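3.2 Readers of the Lolness memoirs

We were very lucky in our readers, and 596 of them wrote back to us in March, often at far greater length than we had dared to ask. 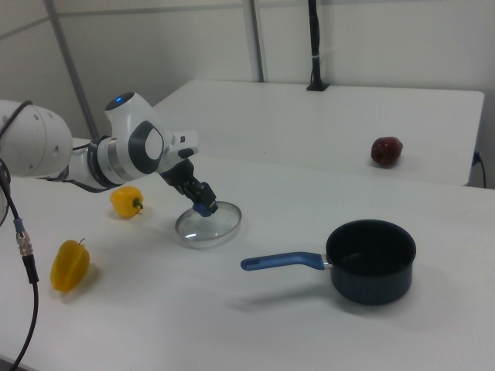
Figure 2. Gripper closed on the blue knob of a clear lid.

Many told us they had read the memoir twice, once for the story and once for company, much as Panasiuk found with the Gavon letters.

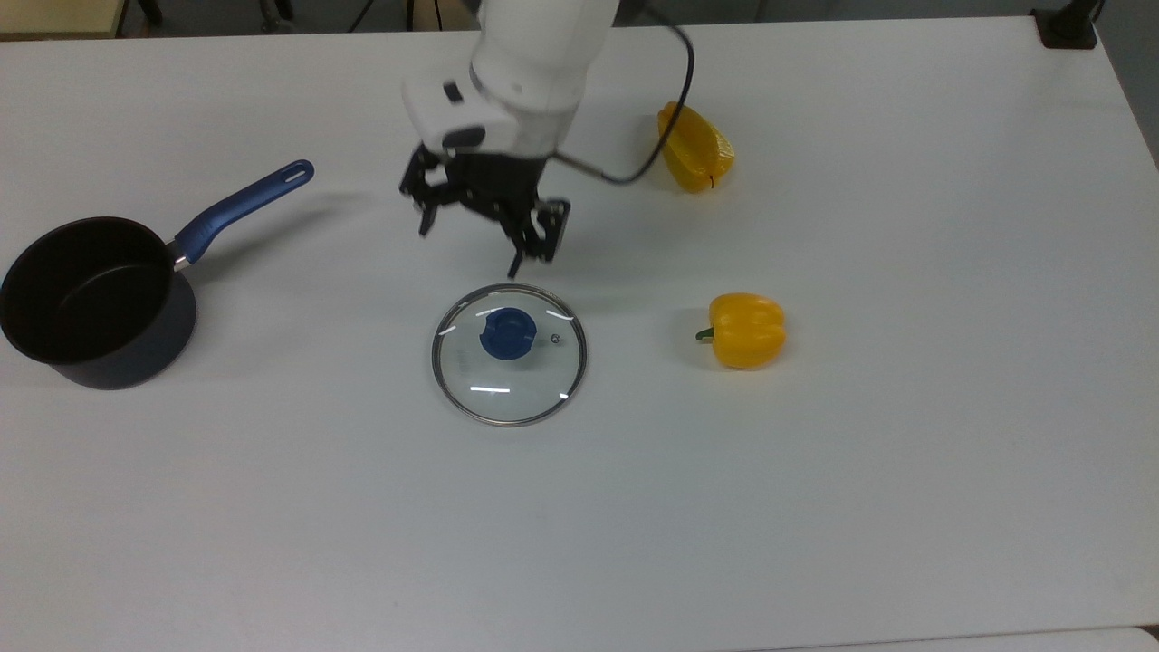 3.3 Choosing the passages

Sharifi picked 100 passages dealing with family life.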